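Udex catalogue: 17 varieties missing from search
Opened by: Fidel Insaurralde
Handled by: Hipólito Domínguez
Product: Udex (desktop), with Trendcombe importer
Site: Tulville Seed Library
Status: Solved

First report (Fidel)

Hello! Love the program, we use it every day, and I have a proper puzzle for you. We have 475 varieties in our catalogue, and when I search by name 17 of them never come up. They are in there. If I scroll the full list I can click on each one and read the whole record, sowing notes and all. Type the name in the search box and I get "No matches". Our copy of Udex runs on an ordinary desktop tower with plenty of disk space left. I ran a memory test overnight and it passed with no errors.

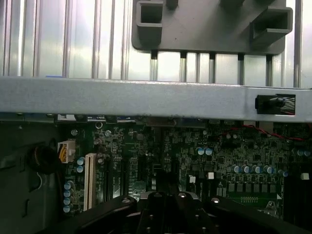
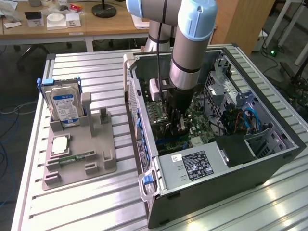
The missing ones include some of our favourites, among them the Zapata climbing bean, which everybody asks for in spring. It's the purple-podded one and it crops like mad. I have already tried:

- closing and reopening Udex
- Tools > Rebuild index (it finished with no warnings)
- deleting the Zapata record and typing it in again by hand, after which search finds it perfectly!

I could retype the other 16 but I'd love to know what is going on first, and the germination records hang off the old entries so I'd lose those. I've put the deleted Zapata record back from the backup so you can see the fault in its original state.

Reply (Hipólito)

Hi Fidel, what a nice clear report, thank you. The retyping test is a very useful clue. It tells me search is working and that something in the stored record differs from what you type. Could you send me:

1. The names of the missing varieties, copied and pasted from the list (please don't retype them).
2. A note of how they first got into the catalogue.
3. What happens if you search for just the first three letters of each.

Also, are you searching on Name only, or on All fields? The little arrow beside the search box will tell you.

Reply (Fidel)

All fields. List attached as a text file. They came in with the big Trendcombe import when we moved over from our old spreadsheet, but so did nearly everything else, and the rest are fine.

The three-letter test is interesting! "Zap" finds nothing. But for "Jalapeño Largo" I get it with "Jal", and I still get it with "Jalape". It vanishes the moment I type the ñ. The "Melón de Invierno" is the same, fine up to "Mel" and gone at the ó. I went down the rest and most of them have an accent or an ñ somewhere. I was rather pleased with myself until I got back to the Zapata bean, which hasn't got one.

Reply (Hipólito)

You have found most of it! I have an accent in my own first name, so this one is close to my heart.

An accented letter can be stored in two ways. One is as a single character, ó. The other is as a plain o followed by a separate accent mark that sits on top of it. On screen they look identical. To a search that compares character by character they are different words. Your keyboard produces the first kind, and your list has the second kind in 14 of the names. I suspect the old spreadsheet was once saved on a different sort of computer, as some systems prefer the split version.

Udex ought to treat both as the same. It does for names typed into the program, which it tidies up as you save. Records arriving through Trendcombe skip that step, so that is a bug on our side and I've logged it.

The remaining three, Zapata among them, have something else wrong. There is an invisible character at the very front of the name, called a zero-width space. It often hitches a ride when text is copied from a web page. Did somebody paste those in?

Reply (Fidel)

Yes, me! Those three came off a grower's web page, descriptions and everything, and I dropped them straight into the spreadsheet. An invisible space with no width, what a wonderful thing to have had in the bean drawer all this time.

Is there a way to fix them all in one go without losing the germination records?

Reply (Hipólito)

There is. Make a backup first (File > Backup, and save it somewhere other than the Udex folder). Then:

1. Open the full list and press Ctrl+A to select every record.
2. Choose Tools > Clean text.
3. Tick "Join split accents" and "Remove hidden characters". Leave "Change to title case" unticked or it will alter all your "de"s and "del"s.
4. Press Preview. You should see 17 names listed. If you see more, stop and send me the list.
5. Press Apply, then run Tools > Rebuild index.

Record numbers stay as they are, so anything linked to them stays linked.

Reply (Fidel)

Preview showed exactly 17. Applied it, rebuilt, and they are all back! Zapata comes up by the second letter. I checked the germination history on each one and it's all there, including the dreadful year for the melons.

One small thing — the Preview window only shows 100 records at a time, and when I ran it again afterwards on the Notes field as well I had to keep pressing Next to see the rest. Is that a setting? There were loads of hidden characters in the notes, by the way. I've cleaned those too and the printed seed packets have lost the odd gaps we used to get in the middle of lines. I had blamed the label printer for those for ages!

Reply (Hipólito)

Delighted about the packets, I hadn't thought of that. The page size is in Settings > Lists > Rows per page, and Preview follows whatever you choose there. It won't take effect until you close the window and open it again.

Trendcombe will clean accents and hidden characters on the way in from the next update, planned for after the December break. Until then, please run Clean text after each import. I'm marking this solved, but reply here if any more beans go missing.

Closed 20th December

Added by Fidel after closing: the tick boxes in Clean text go back to blank each time the program restarts. It would be lovely if they stayed as I left them. Shall I open a new ticket for that?

Added by Hipólito: Yes please, under Suggestions.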